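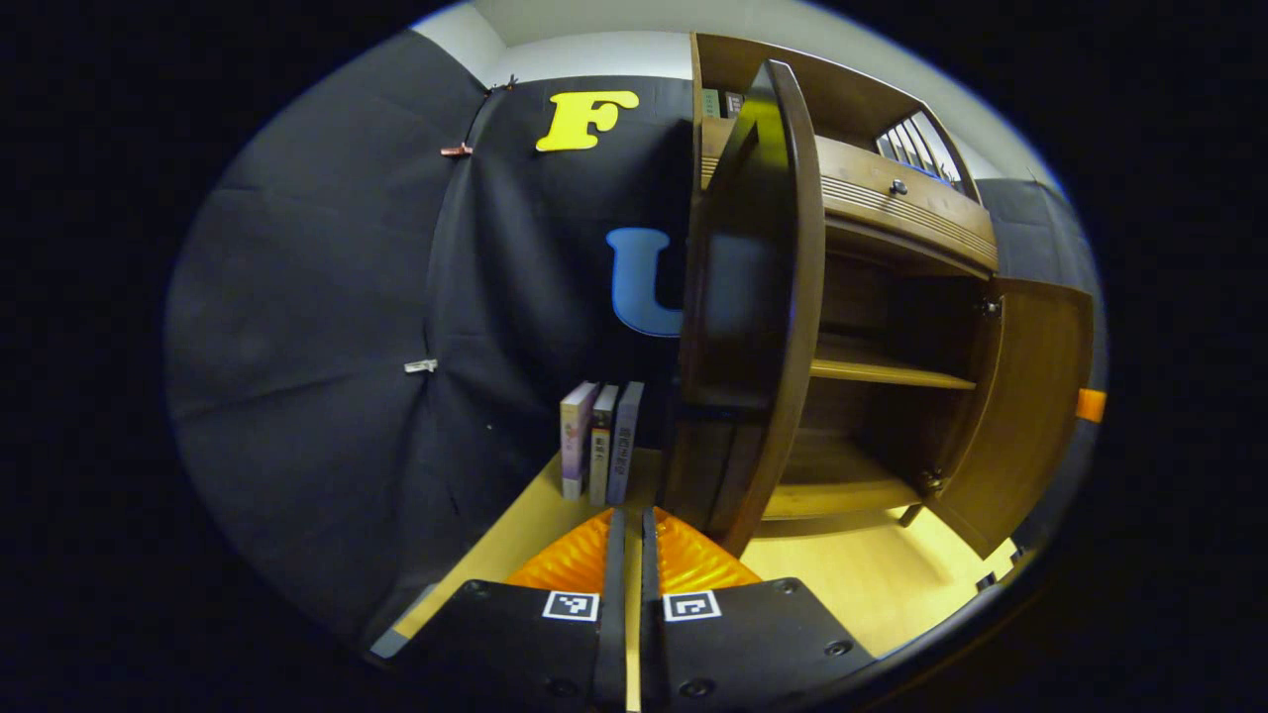 We got to the Pedimgate paper mill just before ten on Wednesday, after a slow bus from the station. The open day is held every February and you don't need to book, though the tours of the machine hall fill up and we had to wait for the second one.

Our guide was Marwa Alaoui, who has worked in the finishing room for nine years. She took us first to the pulping shed, where old cotton rag and wood pulp are mixed with river water. It smells a bit like wet cardboard and the floor is slippery, so wear proper shoes.

The main machine was built by Bondarchuk and is still run on most weekdays. It makes 924 sheets an hour at full speed, but it was turned down for the visit so that we could hear the talk. Earplugs were handed out all the same.

Upstairs there is a small room of sample books. Sadao Higuchi let us handle the heavier papers and showed us how to find the watermark by holding a sheet up to the window. The oldest book has 758 samples in it and the labels are all in brown ink.

Lunch was soup and a roll in the canteen. The shop sells offcuts by weight, and I bought a bag of cream and grey for cards. It only takes cash. The last bus back goes at ten past four from the stop opposite the gate.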